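Ilasthorpe Shared Workshop Opens Its Hand-Held Gripper Build to Everyone

ILASTHORPE, November 2024. The members of the Ilasthorpe shared workshop are very happy to announce that Irer, the hand-held gripper project that has been taking up a good part of our bench space (and, if we are being fair, a good part of our conversation) since July, is now ready for other people to build. The plans, the parts list, the printing files and the long set of notes that go with them are free to download, and starting this month anyone who would like to put together a pair of their own can come and do it alongside us.

For those who have not followed the project, Irer is a pair of grippers that you hold yourself, one in each hand, and use to do small everyday jobs while the motion is recorded. Those recordings can then be used to teach a robot arm to do the same sort of thing. There are wonderful machines out there that do this already, but we wanted something a home builder could make on a kitchen table with a modest printer, a screwdriver and a few free evenings, and then take apart again when a better idea came along. A better idea came along quite often! The version we are releasing is number 21, and we still have the other 20 in a crate under the stairs.

Most of the past few months went into two-handed work, and especially into string, wire and other thin things that bend. A block will sit where you put it, but a piece of string has opinions, and both hands have to agree on how hard to pull. We spent many evenings just picking up a length by its two ends and holding it level over a table.
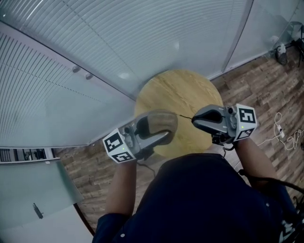
Getting that right came down mainly to the fingers. Our early ones were hard plastic, and string slid through them as if they had been buttered. We tried foam, bicycle tube, the palm of an old gardening glove and a good many other things that members brought in from home, and the notes cover all of them, including the failures, so that builders can skip ahead or repeat our mistakes as they please. The finger mounts come off with 3 screws, so swapping one set for another takes less time than making coffee.

The second big job was the marker cubes, the printed patterns that let the software work out where each gripper is and which way it is turned. A cube that sits even slightly crooked will throw the numbers off, and we had several puzzling weeks before we understood that. The new release includes a small printed jig that holds the cube square while the screws go in, and a checking routine that will tell you, politely, if you need to do it again.

Altogether the workshop has recorded 3,637 practice runs with the various versions. We have picked out 1,000 of the cleaner ones and put them up with the files, so that people who are more interested in the software side can get started without building anything at all. They are sorted by task, and the Modden folder, named after the long bench where those sessions were first tried, is a good place for newcomers to begin.

Build evenings will be held at the workshop all through the winter. You do not need to be a member, and you do not need to have soldered before. We will have printed parts on hand for those who have no printer, tools to share, and somebody at your elbow for the fiddly stretch where the finger pads go on. 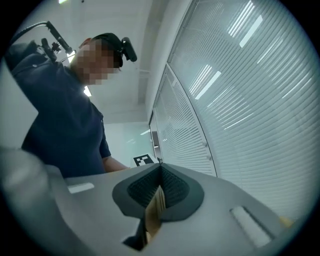 Lý came to the first trial evening and told us afterward that the hardest part was closing the fingers evenly, "because you keep wanting to fix the left one when it's the right one that's loose," and asked that the instructions say so in large type. They now do, on the same page as the drawing of the finger linkage.

Builders who make changes are warmly invited to send them back to us. We are particularly hoping to hear from people with small hands, as the present handle was shaped around the members who happened to be in the room, and from anyone who has found a tidier way to run the cables past the wrist. A lighter handle is already on the bench, and the files for it will be added to the Irer download page once the trigger stops sticking.

We use cookies to improve your experience on this site. By continuing to browse, you agree to our use of cookies. Accept | Manage settings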